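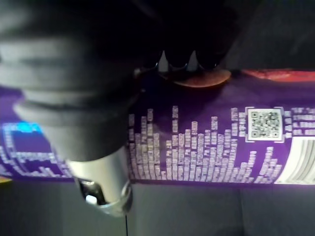 Which snack packaging is worth keeping on display once you've tried the contents?

Anything with a design you'd happily look at for a month. Flat packs with bold printing and canisters with colored lids both hold up well, and canisters have the bonus that you can refill them.

Welcome to the snack shelf gallery! I'm Maeve Rafferty, and with Chiharu Sasaki I look after a collection that started as a bag of chips brought back from a trip and is now at 1051 entries in our notebook (we write down every one, even the boring crackers). We don't keep all the packaging, of course, only the pieces that make us grin when we walk past. The purple pack is my pick for January. White blocks rising and falling like the level bars on an old stereo, on that deep violet – what a great idea for something you eat! I'd hang it as a poster.

Purple is hard to find in the savory aisle, by the way. Adeel Marwat went through the notebook one evening and came back with a list of favorites by color, and red and orange win by a mile. If you know a good purple one, please write to us.

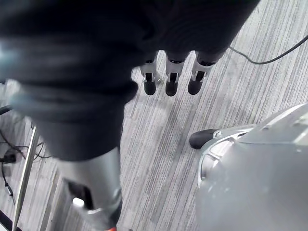 The carpet corner is where we do our sorting, mostly because you can spread out down there and nobody minds sitting cross-legged for an hour. New arrivals get grouped by flavor first, then by shape. Takeshi Wada would like it to be shape first, and we have had this talk many times, usually with our mouths full.

Our tasting mornings start at ten. Bring something you grew up with! Bohdana Marchuk brought dill rye crisps last time and they were gone before the tea was ready. 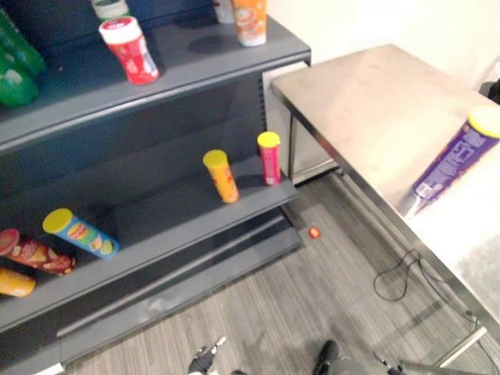
Canisters are my true love. They stack, they roll, they make a lovely hollow pop when you open them, and the colors are so cheerful together: hot pink beside orange-yellow, then a blue with a big yellow lid. I like leaving a gap in the row so there's always room for the next find. The upper shelf is for bottles, jars and whatever else won't fit a category, and I have a soft spot for the red jar with the wide white lid.

Next up is a page on paprika flavors, 216 of them so far. Chiharu is writing the tasting notes and I'm in charge of the eating.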